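Can anything clear a table yet?

ukside_babak
Every night I wipe down tables at my sister's café and every night I wonder why I'm still the one doing it.
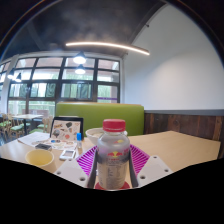

I'd pay $2,000 tomorrow for something that takes the bottles and cups to the back and leaves people's phones alone. Does that exist?

Homa R
Nope. Picking up a bottle is the easy part. Knowing it's trash and the papers next to it aren't — that's where it falls apart.

flurina18
Disagree, sorting has gotten really good! My worry is a full cup. I've watched plenty of demo videos and the cups always look empty to me.

Homa R
Good in a lab, sure. Try it with a toddler's stickers all over the place.

AilsaK
We had a Prulari tray cart on trial for 2 weeks in May. It drove around fine, but we still loaded it by hand, so I got my steps down and that's it.

ukside_babak
So it's a cart. I have a cart lol

flurina18
Give it a couple years, Babak. Meanwhile what are you using on sticky spots? Mine won't come off with plain soap.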